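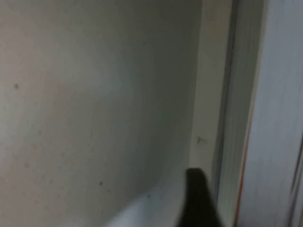 Busco compañeros de ruta (y una persona que me eche una mano con la organización) para Georgia y Armenia en junio

¡Hola a todos! Soy Styliani Tsolakis, griega de nacimiento y granadina de adopción, y llevo bastantes años montando viajes en grupo pequeño con Sivska, que empezó siendo un blog de apuntes y hoy es una agencia diminuta con una mesa, dos sillas y muchísimos mapas. Este junio vuelvo al Cáucaso y quiero llenar las plazas que me quedan con gente que tenga ganas de andar, comer bien y no mirar demasiado el reloj.

La ruta dura 11 días. Empezamos en Tiflis, con dos noches en el barrio viejo para quitarnos el cansancio del vuelo (los baños de azufre ayudan mucho, ya lo veréis), y de ahí subimos a Kazbegui por la carretera militar. Después bajamos a Kajetia, la zona del vino, cruzamos a Armenia por Sadajlo y vamos parando en Haghpat, Dilijan y el lago Seván hasta terminar en Ereván. El vuelo de vuelta sale desde allí, así que comprad billete de entrada por una ciudad y salida por la otra. Ya me pasó una vez que alguien sacó ida y vuelta a Tiflis y tuvo que rehacer el camino entero en furgoneta compartida – llegó, pero qué paliza.

Quedan 4 plazas. Viajamos en furgoneta con conductor y dormimos en casas de huéspedes familiares, en habitación doble. Si vienes solo o sola, te junto con otra persona del grupo y antes os pongo en contacto para que habléis. Habitaciones individuales tengo muy pocas y en Kazbegui ninguna, lo digo ya para que luego no haya caras largas.

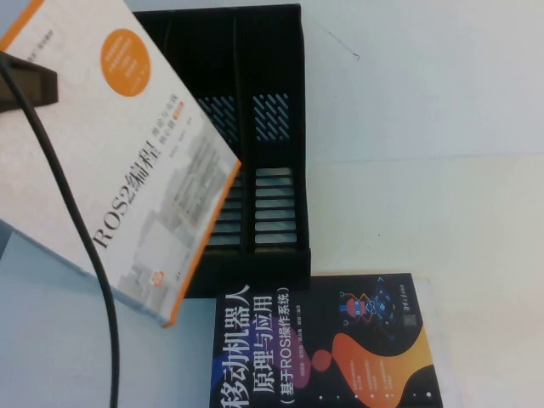 No hace falta ser montañero. Hay una caminata larga, la de la iglesia de Gergeti, y quien no quiera subir a pie puede hacerlo en coche. El resto son paseos. Sí pido que estéis cómodos con trayectos de varias horas por carreteras con curvas y con cenas que se alargan, porque en Kajetia se brinda mucho y levantarse antes de tiempo queda feo (se puede brindar con limonada de estragón, que está buenísima).

Para reservar pido 100 euros de señal, que se descuentan del total. El precio completo y lo que incluye os lo mando por correo junto con el programa día a día. Los vuelos y el seguro van aparte, y el seguro es obligatorio, sin excepciones.

Y ahora la otra parte. Necesito una persona que me ayude durante el viaje: llevar las cuentas del bote común, hablar con las casas donde dormimos, ir la última en las caminatas para que no se descuelgue nadie. Hasta ahora lo hacía Sohail Memon, pero se queda este verano en Granada preparando la ruta de otoño y me ha dejado huérfana. Es un trabajo pagado, con contrato por los días de viaje más 2 de preparación, y con vuelo, alojamiento y comidas cubiertos. Me gustaría alguien que se maneje en inglés y, si además chapurrea ruso, armenio o georgiano, ¡fiesta! Haber trabajado antes con grupos suma puntos, aunque me importa más que tengas paciencia y buen despertar.

Si te interesa el puesto, mándame unas líneas contándome quién eres y un viaje que te saliera mal y cómo lo arreglaste. El currículum también, pero lo otro lo leo primero. Para las plazas de viajero basta con tu nombre, desde qué ciudad sales y si tienes alguna alergia o comes de una forma concreta. Los vegetarianos en Georgia comen de maravilla, por cierto – berenjenas con nueces todos los días.

Escribid por el formulario de contacto de la web, poniendo «Cáucaso» en el asunto. Contesto yo misma, normalmente por la noche.

Publicado el 28 de abril de 2023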